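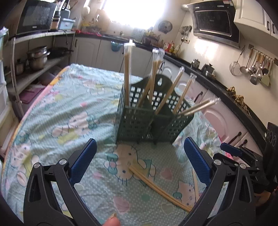

Can you freeze gluten free pizza dough?
It freezes well for up to a month if you shape it first and par-bake it for 11 minutes.

Raw dough made with rice flour tends to crack once thawed, so I don't freeze it unbaked. Cool the bases on a rack, wrap them in baking paper and stack them flat. 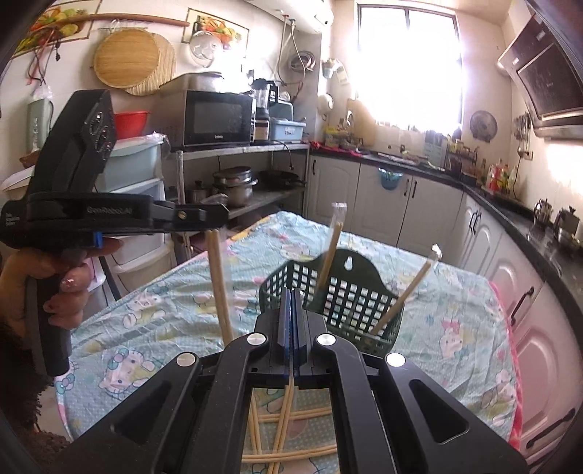 Bayu Lumbantobing

Add toppings while the base is still frozen and bake at 200 degrees on a preheated tray. If the middle stays pale, move the tray down a shelf. Psyllium husk gives a chewier edge than xanthan gum. Let the mixed dough sit for 30 minutes before you roll it, and oil your hands instead of adding more flour.
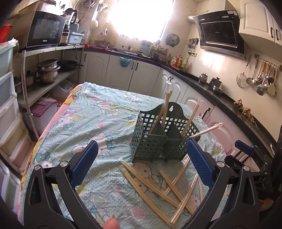
Green holder on the kitchen table.

Leftover slices reheat best in a dry frying pan with the lid on.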